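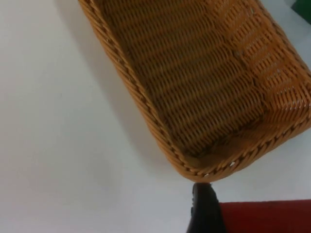
Freya Parsons
Is the twisted rim structural on these, or can it be left alone if a strand lifts? I have a shallow rectangular basket, sold under the Osel name, used for bread and post on a pale table. Two problems. Crumbs collect in the weave of the floor and a dry cloth only pushes them further in. Also, one strand of the border has come up at a corner and catches on sleeves. I don't know whether it is rattan, willow or paper cord, and the label has gone. Can I wash it, and what glue should I use?

Nermina Yordanov
Establish the material first, as paper cord must not be soaked. Find a cut end underneath and touch it with a damp cotton bud. Paper goes soft and starts to unroll within a minute or so. Rattan and willow hardly change.

For crumbs, turn the basket over and tap the base with the flat of your hand, then use a vacuum cleaner on low power with the soft brush fitted. Work along the rows, then across them. A dry paintbrush gets into the corners, where the floor meets the sides. 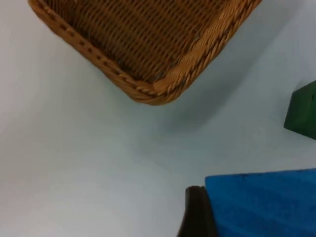

Woven floor and wrapped rim at the corner

If it is rattan or willow, wipe it with lukewarm water and a drop of washing-up liquid, wrung nearly dry, and leave it upside down on a rack for roughly 22 hours. Keep it off the radiator.

The border does hold the tops of the uprights on most baskets, so repair it. Dampen the lifted strand for 7 minutes under a wet cloth, push it back under its neighbour with a blunt bodkin, and let it dry. Then apply a very small amount of PVA wood glue to the end only and hold it with a clothes peg overnight. Superglue dries brittle and leaves a white bloom.

Wenier3872
I just put mine in the shower, been fine for 2 years. Mine is plastic though so maybe check that.

Gachanja
Agree with the wood glue. Put a strip of baking paper under the peg or it sticks to the rim. If the strand has snapped, trim it flush on the inside and leave it.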